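Setting up the two-arm tabletop cell in simulation: hand neutral pose, scene reset and thumb check

This page covers commissioning of the simulated Ilon cell before any episodes are run on it. It assumes the scene package is installed and the solver starts without errors. If you are still on the Gondal scene format, convert first; the reset script will not read the older object tables.

What you need

A workstation on the Skekoddale network, the Ilon scene package, write access to the cell's config folder, and the joint offset file for the pair of hands you are loading. Do not copy an offset file from another cell. The left and right files have the same length and the loader will accept them swapped.

Step 1. Load the scene and the arms

Start the solver paused. Load the table first, then the fixed furniture, then the arms, then the loose objects. Loading loose objects ahead of the table drops them through the floor plane and the contact log fills up.

The neutral pose has both forearms reaching in from the operator side of the table, fingers up and together, thumbs out horizontally and turned in towards each other. The pose is stored as joint angles, so a wrong offset shows up here before it shows up anywhere else.

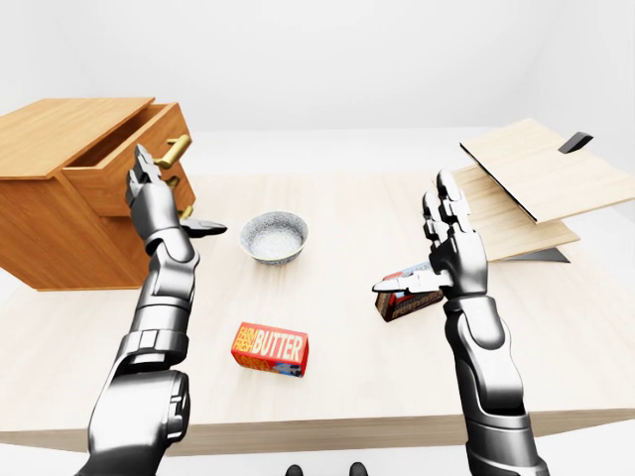
Leave the solver paused while you compare the joint readout with the stored pose. Every joint should be within the tolerance set in the config. A single finger out of line usually means a bad row in the offset file. A whole hand rotated at the wrist usually means the mounting frame has been entered in degrees where the loader wants radians.

Step 2. Set the furniture state

The drawer cabinet goes on the left and the lidded wooden box on the right, towards the back. Both have jointed parts, and both hold their last state between sessions unless you clear it. For this check the top drawer is partway out and the lid is up. Set these by joint value in the state file. Dragging them in the viewer leaves a residual velocity and the lid will creep once the solver is released.

Check clearance between the left hand and the drawer handles. In the operator view the hand overlaps the lowest handle, and that overlap tells you nothing about depth. Use the distance query.

Step 3. Place the loose objects

The bowl and the butter carton go between the hands. The small dark box stands next to the right hand. Run the reset script with randomisation off, release the solver for 100 steps, then pause again. All objects should have come to rest. If the carton is still sliding, raise its friction value slightly and repeat. 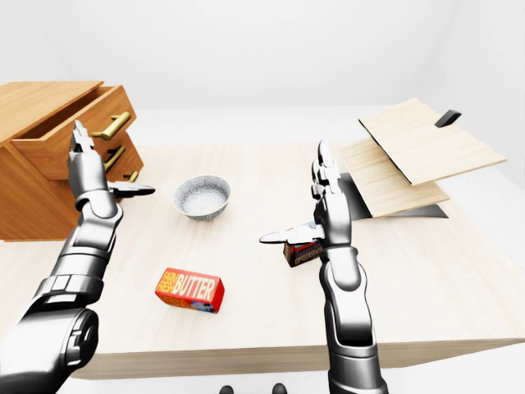 Step 4. Thumb check

Switch to the closer camera. Jog the left thumb through its range at the lowest speed, stopping short of the bowl, and watch the contact count. It must stay at zero until the tip meets an object. Repeat on the right, where the pudding box is the nearest obstacle.

The collision mesh on the thumb tip is simplified and sits slightly proud of the visible surface. Contact can therefore register while the viewer still shows a gap. Judge by the contact log.

If contacts register with the thumb in open space, look for a duplicated hand mesh. Wafula Mugo traced 66 phantom contacts in one run to a second copy of the left hand left behind by an interrupted load. Unload both arms, clear the cache and go back to step 1.

Step 5. Save and sign off

Save the joint state, furniture state and object table under one name. Run the reset 6 times from the saved file and compare the object positions after each. Identical inputs should give identical results - if they drift, the random seed is not being read.
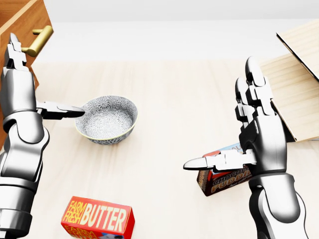 Skekoddale, January

Revision 7. Nyokabi Rweyemamu has moved the offset files out of the shared Amulance folder and into the config folder for each cell. Paths in older scripts need updating by hand. The loader falls back to a zero offset when it can't find a file and gives only a warning, so read the startup log the first time you run an old script.

The colour override for the table surface has been removed. It had no effect on contact behaviour and was being mistaken for a material setting. Friction is now set per object only.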